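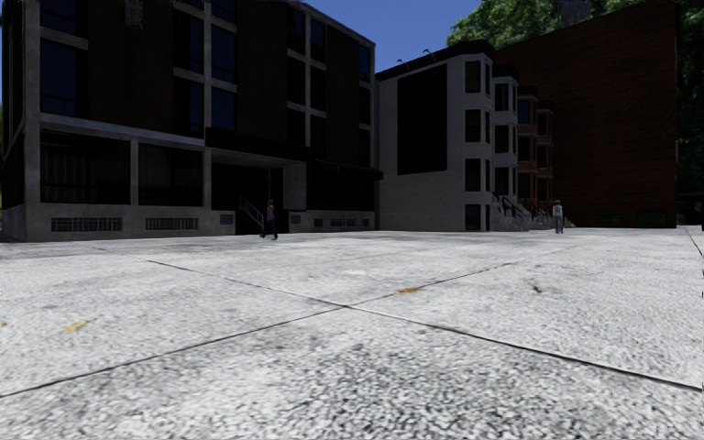 Call for participants: outsole wear trial, study 2461

Prodico is recruiting adults who walk to work or walk as part of their job for a wear trial of two rubber outsole compounds, Karkosell and Sinaga. The trial runs until each participant has logged 500 miles or until the end of June, whichever comes first. Participants keep both pairs of shoes.

Who can apply

Applicants must be 18 or older, walk at least 15 miles a week outdoors, and have no foot or gait condition under current treatment. Custom orthotics are allowed if they are worn in both pairs. Sizes are limited to women's 7 to 11 and men's 8 to 13, standard width. Employees of footwear manufacturers and their household members are not eligible.

What is involved

Each participant receives two pairs of the same lace-up shoe, one in each compound, marked A and B inside the tongue. The pairs are worn on alternating weeks. Mileage is recorded with a clip-on step counter, supplied, and entered in the Zistero app by 9 p.m. each day. A missed entry can be made up the following day. After that the day is treated as blank and does not count toward the total.

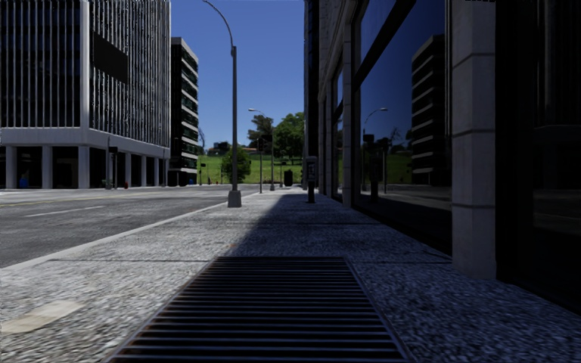
Outsole wear depends on the surface as much as on body weight or stride, so the log asks for the main surface walked on each day. The choices are smooth concrete, textured concrete, asphalt, brick, packed gravel, and indoor floor. Choose the one that made up the largest share of the distance. Coarse speckled sidewalk like the stretch pictured is entered as textured concrete. A metal grate set flush in the walk is not a surface category, but if your usual route crosses grates of that kind, check the "edges and bars" box, as thin parallel bars can nick the forefoot lugs and the damage is graded separately from abrasion.

Shoes are returned by prepaid mail at the halfway point and at the end for tread depth measurement and weighing. Allow six business days for the halfway return. Wear your own shoes during that time and do not log the mileage. Do not machine wash the trial shoes or dry them on a heater. Surface dirt may be removed with a damp cloth. 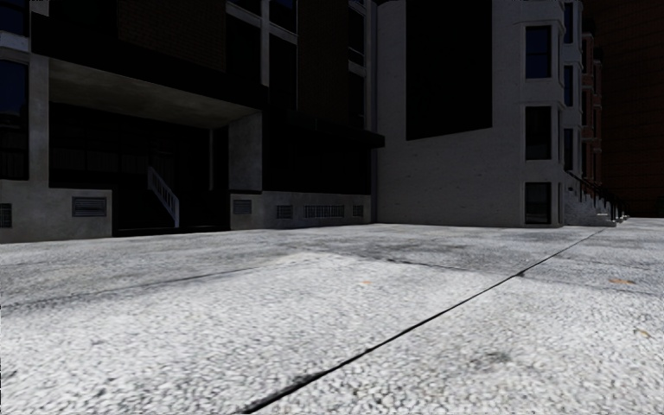 Ilona Bodnár wrote after the previous round that the daily entry took her under a minute, but that alternating by week was harder to keep up than the instructions suggested, and she asked for a reminder on changeover day. The app now sends one at 6 a.m.

Payment

Participants who complete the trial receive $609, paid in two parts: $200 after the halfway return and the balance after the final one. Those who withdraw early keep any payment already made but must return both pairs.

To apply

Complete the screening form in the Zistero app under study 2461. Have your shoe size, average weekly mileage, and mailing address ready. P.O. boxes cannot be used for shipping.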